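Lerau Developer Notes > Tutorials > Mobile > Location

Guides Tutorials Release notes Forum Contact

July
By Tarun Sengar

How to Add Route Recording to a Walking App

Most walking apps need one feature before any other: the user taps a button, goes for a walk, and gets a line on a map with a distance next to it. It looks like a weekend job. The first version usually is, and then the complaints come in about walks that are too long, lines that cut across lakes, and phones that die before lunch.

This tutorial goes through the way we built route recording in Drillel, our walking app. The steps apply to both major phone platforms. I have left out platform code and kept to the decisions and the order to make them in, so you will need the location documentation for your own platform open in another tab.

What you need before you start

You need a project that already builds and runs on a real phone. The simulator is fine for checking buttons and screens, but its fake location data is far too clean to test a recorder with. You also need a local database. Any of the common ones will do. A map library is useful but you can leave it until the end.

Step 1: Ask for permission at the right time

Do not ask for location access when the app first opens. The user has no reason to say yes at that point, and on some phones a refusal is hard to undo. Ask when they tap Start for the first time.

Ask for access while the app is in use first. If your app needs to keep recording with the screen off, set that up separately and explain it on a plain screen of your own before the system message appears. Two sentences are enough. Ours says that Drillel records your position only between Start and Finish, and that you can delete any walk later.

Handle the refusal as well. If the user says no, show the rest of the app and put a short note on the Start screen with a button that opens the phone settings. Also check for the case where the user allows only an approximate location. You can't record a route with it, and the app should say so before the walk.

Step 2: Decide how often to take a point

You can take points by time, by distance, or by both. For walking, we take a point when the user has moved 2 meters or more and the system has a new reading to give. Time alone fills the database with identical points whenever somebody stops to talk. Distance alone can miss a sharp turn if the setting is too large.

Paths in parks are the best argument for a small distance setting. They bend gently and often, and if points are too far apart the drawn line cuts the inside of every bend. The total then comes out short. 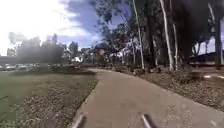
A small setting costs battery, so make it a value you can change from a config file. Start small, test, and raise it until the line starts to look wrong. Then go back one notch.

Step 3: Store each point as it arrives

Write every point to the database right away. Do not hold the walk in memory and save it at the end. The system can close your app at any moment, and the user will not care why their walk is gone.

For each point, save the following:

Walk ID
Time of the reading
Latitude and longitude
Altitude, if there is one
Accuracy in meters
Speed, if there is one

Save the raw values and never edit them. All cleaning should happen on a copy. When you improve your filter next year, you will want to run it again over old walks.

Use the time that comes with the reading and not the time on the clock when your code runs. Phones sometimes hold readings back and deliver a batch together. If you stamp them yourself, an entire batch gets almost the same time and your speed figures turn into nonsense.

Step 4: Filter out bad points

Tall buildings and tree cover both throw readings off. You will see the position drift sideways or jump and come back.

We run three checks in this order. The first drops any point whose accuracy value is worse than the limit in our config file. The second works out the speed between this point and the last good one, and drops the new point if nobody on foot could move that fast. The third looks for points that stay inside a small circle for a while, and treats them as one stop.

Keep a counter for each check. Our longest test walk had 3676 raw points, and after the checks we dropped 248 of them. If a filter throws away half the walk, it is too strict. If it throws away nothing under trees, it is probably not running.

The test route we use is called Cartwright in our files. It has open lawn at one end and trees at the other, so one recording gives us easy readings and hard ones. Find something similar near your office. You will walk it many times, so keep it short.
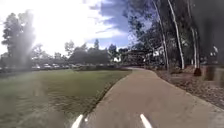 A paved path heading toward tall trees.

Write down what you expect before each test: the true length, the number of stops, and where you turned back. Measure the true length with a wheel or from a good map. Comparing one recording against another only tells you that they differ.

Step 5: Work out the distance

Add up the distance between each pair of filtered points. Use the haversine formula or the distance function that ships with your platform. Over a walk, the difference between them is too small to matter.

Leave altitude out of the distance. Phone altitude is noisy, and if you include it every small wobble adds length. Show climb as a separate number if you want it, and smooth it heavily first.

If the user pauses the walk, start a new segment when they resume. Do not measure from the last point before the pause to the first one after it. We got this wrong in the first release, and a tester who paused, took a bus and resumed was credited with the whole bus ride.

Step 6: Keep recording in the background

This is the part that takes longest. Each platform has its own rules for apps that run with the screen off. In general you have to declare the background mode in your project settings, show some visible sign that recording is on, and restart the recorder cleanly if the system closes it.

For the restart, save a small record that says a walk is in progress. When the app launches, look for that record first. If it is there, open a new segment and carry on with the same walk ID. Then tell the user there is a gap.

Test this by force, not by waiting for it. Start a walk, stop the process from your development tools, and open the app again. Do the same with the battery saver switched on.

Step 7: Test on ground that is not flat or straight

Steps and terraces are worth adding to your test walk. People slow down on them, turn a little, and often stop at the top. That is exactly the kind of movement that a stop filter set too wide will swallow. 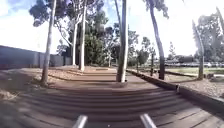
Walk up and down at a normal pace, then again slowly, and look at how many points survived each time. If the slow walk loses most of its points, make the stop circle smaller or make the stop time longer. Change one of them at a time.

Carry the phone the way users do. A phone held in the hand gives better readings than one in a back pocket or at the bottom of a bag. We record each test twice, once in the hand and once in a bag.

Step 8: Draw the line

Draw from the filtered points and simplify them first. A map with thousands of points in one line will scroll badly on an older phone. We cap the drawn line at 2000 points and use the Douglas-Peucker method to get there. The full set stays in the database for the distance.

Draw each segment as its own line so that pauses show as gaps. Put a marker at the start and another at the finish, and zoom the map to fit the line with a little space at the sides.

Common problems

The first few points are far from the user. The phone has not settled yet. Wait for one reading inside your accuracy limit before you start saving.

The distance grows while the phone lies on a desk. Your stop check is not working, or it runs after the distance is added up.

The walk ends early. Look at battery saver settings first, then at whether your background mode is declared in the release build as well as the debug build.

Times are out of order. Sort by reading time before you filter.

Once all of this works you can add exports. We write GPX files, which most map tools can open. The sync service, Rirkuslow, has its own tutorial, and you should finish step 6 before starting on that one.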